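The Hundred Ways to Unplug a Computer

By Embla Lunde

I killed my first computer at eleven, yanking a cable out by the wire instead of the plug, and I've been a little nervous inside a PC case ever since. So when Ecaterina Voicu handed me the controls at Wirnum and told me to go ahead and put a gripper in there, I laughed. She didn't! 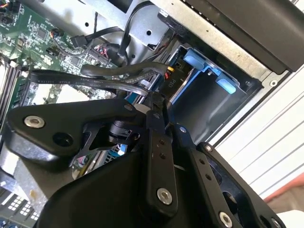 Wirnum wants a robot that can take old office machines apart without wrecking what's still good in them. To learn that, it needs to watch people do it, over and over, with people driving the arm. Each attempt gets saved as one example. When I visited in December they had 800 of them, and Ecaterina talked about that number the way I talk about my savings account.

The driving is stranger than I expected. You hold a pair of handles, you watch a screen, and your own hands suddenly feel like they belong to a much clumsier person (mine did, anyway). A SATA cable that I could pull in my sleep at home took me 3 tries. The first time I grabbed nothing. The second time I grabbed the wrong cable, and I only know that because somebody behind me went "ooh."

I asked if they'd be deleting that one. No way, Ecaterina said. They keep the fumbles, label them as fumbles, and save the recoveries too, since a robot that has only ever seen perfect work has no idea what to do when it misses. I found this enormously comforting.

The part that eats up the day is the variety. Cables get tucked differently, drive cages open differently, and every case has its own idea of where your fingers ought to go. The team keeps two names on the whiteboard for its practice setups: Peston is the tidy one, and Stera is the one everybody groans about. New drivers do 100 runs on Peston before they're allowed near Stera. I got to do four, and my shoulders hurt the next morning.

Before I left, Ecaterina played back my best run. The gripper crept in, waited, crept a bit more, and closed. It looked exactly like me hunting for my keys at the bottom of my bag, and it's in the set now, right after number 800.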